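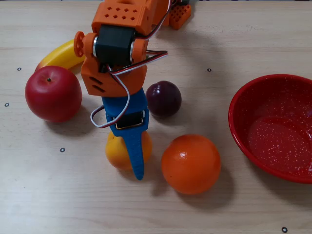 Tischarm mit 3D-gedruckten Teilen, Obst und roter Schale auf heller Tischplatte

Kleinen Roboterarm anschaffen: Tipps für Budget und Werkbank

Wer sich für Hobbyraum oder Werkstatt einen kleinen Arm zulegen will, schaut meist zuerst auf den Preis des Bausatzes. Der macht erfahrungsgemäß nur einen Teil der Ausgaben aus. Die folgenden Punkte helfen, vor der Bestellung eine brauchbare Liste zusammenzustellen.

Bausatz oder selbst drucken?
Wer einen Drucker hat, spart bei den Gehäuseteilen. Servos, Steuerplatine, Netzteil und Kabel müssen trotzdem gekauft werden. Mein Einkauf ohne Filament lag bei ungefähr 255 Euro, Versand eingerechnet. Den Greifer in einer anderen Farbe drucken als den Arm, dann findet man die Ersatzteile in der Kiste schneller wieder.

Ersatzteile gleich mitbestellen
Ein Servo auf Vorrat ist das Minimum. Dazu ein Satz Schrauben und Verlängerungskabel. Santosh Jaiswal, von dem ich die Druckdateien habe, plant pauschal 15 Prozent Reserve ein. Das hat bei mir bisher gereicht. Beim Händler Mestix kostet der Versand für ein einzelnes Servo fast so viel wie das Teil selbst, eine Sammelbestellung lohnt sich also.

Netzteil nicht zu knapp wählen
Maßgeblich ist der Strombedarf aller Servos unter Last. Die Werte stehen im Datenblatt. Billige Steckernetzteile aus der Schublade bleiben besser dort.

Platzbedarf messen
Vor dem Kauf die Reichweite auf dem Tisch mit Klebeband abstecken und ringsum eine Handbreit dazugeben. Die Kabel brauchen an den Gelenken Spiel und dürfen bei keiner Stellung spannen. Eine helle, glatte Platte ist praktisch: Kleine Markierungen sind darauf gut zu erkennen, und Gegenstände lassen sich immer wieder an dieselbe Stelle legen.

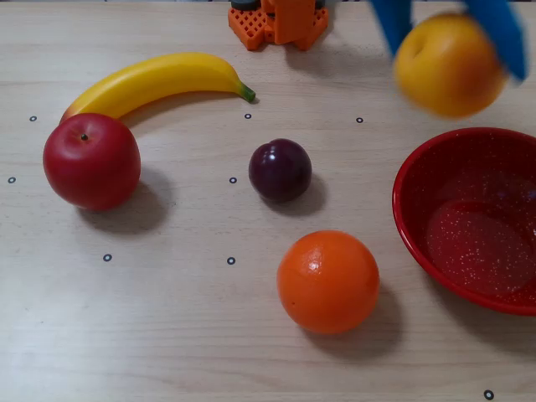
Übungsmaterial kostet wenig. Kunstobst aus dem Dekoladen hat verschiedene Größen und Formen und wird nicht matschig. Eine Schüssel mit breiter Öffnung verzeiht ungenaues Ablegen. Für den Anfang reichen Dinge, die ohnehin in der Küche stehen.

Zeit einplanen
Für den Zusammenbau habe ich drei Abende gebraucht, für das Kalibrieren noch einmal zwei. Wer zum ersten Mal lötet, sollte mehr ansetzen.

Einkaufsliste
Servos plus Reserve
Steuerplatine mit USB-Kabel
Netzteil mit passendem Stecker
Filament in zwei Farben
Schraubzwingen für den Fuß
Kabelbinder, klein

Gebraucht kaufen
Im April habe ich mir einen gebrauchten Arm angesehen und stehen lassen, zwei Gelenke hatten deutliches Spiel. Vor Ort jedes Gelenk einzeln durchfahren lassen und auf Knackgeräusche achten. Fehlen die Druckdateien, würde ich einen Abschlag verlangen.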